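Costent Cuts Its Menu and Splits Its Top Job in Two
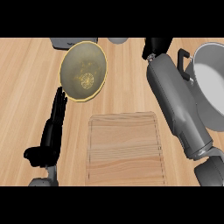

A bowl up on its edge at the tabletop.

Costent, the fast-casual bowl chain that has spent most of its life explaining to people that it is a bowl chain, will now be run by two presidents and no chief operating officer. The company told its franchisees in a December memo, which reached this newsletter about as quickly as these memos usually do.

One president gets the company-owned restaurants. The other gets the franchised ones, which is the larger job by a wide margin and, according to the memo, the "growth engine of the Costent family." Franchisees who have been waiting since spring for a working fryer timer may have their own phrase for it.

The chain has 372 restaurants, and 86 of them belong to the company. The rest are in the hands of operators large and small, the biggest being Bodin, which holds 110 locations and has never been shy about reminding headquarters of the fact. Bodin also runs a set of Tastora sandwich shops, and it was Bodin's complaint last year that a Tastora manager could train a new hire in two shifts while a Costent manager needed most of a week and a laminated chart.

The chart is going away. So is a fair amount of what was printed on it. Costent will drop the build-your-own grain blend, the breakfast bowl (sold until 10:30 a.m. and, in most markets, not sold much before then either), and all four of the limited-time sauces that had somehow stayed on the board for three years. The company calls this "menu clarity." The kitchen crews we've heard from call it a shorter list of things to run out of.

What stays is the base menu, the half-size bowls and the soup. The soup survived a vote. We're told it was close.

The financial side is less cheerful, and the memo gets to it on page four. Franchisees will pay a higher technology fee starting next quarter, in exchange for a new ordering system built by Drarkivmont, a software outfit that has until now worked mostly with bakeries and hotel breakfast rooms. The Drarkivmont system will replace three older ones, one of which still prints a ticket for every modifier. An order with extra rice, no onions and dressing on the side currently comes out at the length of a scarf.

Costent says the new system paid for itself during a test in its own restaurants. The memo doesn't say how many restaurants were in the test, how long it ran or what "paid for itself" was measured against. We asked. The company said it was "pleased with the learnings," so that's where things stand.

Operators seem split along the usual lines. The bigger groups like the two-president setup because they'll finally have a single phone number to call, and the smaller ones suspect the bigger groups will be the ones using it. One owner with a handful of stores told us he'd read the org chart twice and still couldn't find the box he was supposed to be under. Another said she didn't mind the fee as much as the timing, coming a few months after everybody was told to repaint.

The repaint, for those who missed it, took the dining rooms from orange to a different orange.

There is some money going the other way. Costent will waive royalties for six months on any new restaurant opened in a smaller format, meaning pickup shelves, a short counter and a few seats for people who didn't read the sign. Bodin has already signed for several. The average Costent takes up 2,400 square feet, and the small format comes in at 1,014, a number so specific that we assume somebody measured a closed yogurt shop and worked backward.

Neither president has been introduced to the system at large. That will happen at the franchise convention, where the agenda lists a welcome breakfast, a session on labor scheduling, a session on the Drarkivmont rollout and a two-hour block titled "Open Dialogue." Last year's Open Dialogue lasted 25 minutes and ended when the coffee did.

Costent expects the slimmer menu to reach company restaurants first, with franchised locations following once they've worked through their remaining sauce. Operators who are still holding sauce should contact their regional office for instructions on returns. There are no returns, but the regional office will confirm that in writing.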